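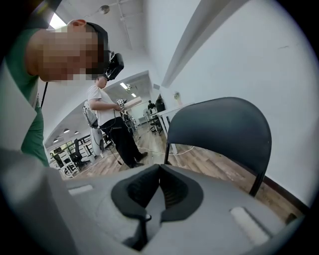
Main room, Huna building, with a white table and a black chair at the right.

Caldeira Shared Workroom: Progress Report to the Driltus Fund
Reporting period: June to September

1. Work completed

The main room on the ground floor has been in daily use since July. The tables are in and the first delivery of chairs has been unpacked and assembled. We put the white tables along the wall, as set out in the revised layout, to leave the middle of the floor open for people who work standing up.

The chair order came to 19 pieces from Sivinness. Two arrived with bent legs and were exchanged at no cost. Users have told us the chairs with curved backs are comfortable for an hour or so but not for a full afternoon, so the office chairs get taken first and tend to collect at the far end of the room. We have asked users to return them to the tables before closing at 6 p.m. This works on most days.

2. Use of the room

Sign-in sheets show 209 visits in the period, against a target of 180. Mornings are quiet. The busiest time is between 2 and 5 p.m., when several groups share the floor and equipment has to be moved to make space.

3. Spending

Furniture came in $782 under budget, mainly from buying the tables used. We would like to move this amount to the electrical line. Please confirm whether a written request is needed or whether this report is enough.

4. Open issues

Cables. The wall outlets are too far from the middle of the room, and anyone working there has to run a cable across the floor. We have bought cable covers for the main walkway, but they do not reach everywhere people need power. The electrician has quoted for two floor outlets and can do the work in one day with the room closed.

Storage. There is still no place for bags and coats, which end up on chairs. A row of hooks by the door is planned.

Noise. The room echoes when more than one group is talking. We have not priced any panels yet.

5. Next period

Install the floor outlets, subject to your answer on the budget line.
Put up the coat hooks.
Mark a walkway from the door to the far end of the room and keep it free of chairs.
Get two quotes for wall panels.

The receipts for the tables and chairs are attached. The receipt for the cable covers will follow with the next report.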